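Vibratory finishing

Vibratory finishing, also vibro finishing. A mass finishing process for small and mid-size metal parts. Deburring, edge rounding, cleaning, polishing.

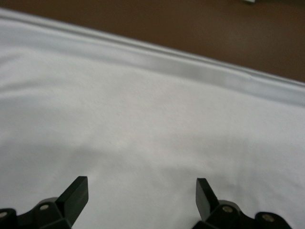
What does a vibratory finishing machine do?
It shakes parts together with loose media and a liquid compound, so that burrs and rough edges get worn off.

Two main layouts, bowl and trough. Bowl machines move the load in a spiral, trough machines are used for long or heavy parts. Drive is usually an unbalanced motor, the tub sits on springs. Tubs are lined with polyurethane, wich wears and has to be replaced.

Media: ceramic for cutting, plastic for softer metals, steel for burnishing. Wrong size media lodges in holes.

Makers

Etness, bowl machines, 17 models. Rawat, troughs only, largest tub 2,069 liters. The Rawat line was designed by Godfrey Nyaga and later reworked by Pankaj Dhillon, who changed teh spring mounts.

See also: barrel tumbling, centrifugal disc finishing, shot blasting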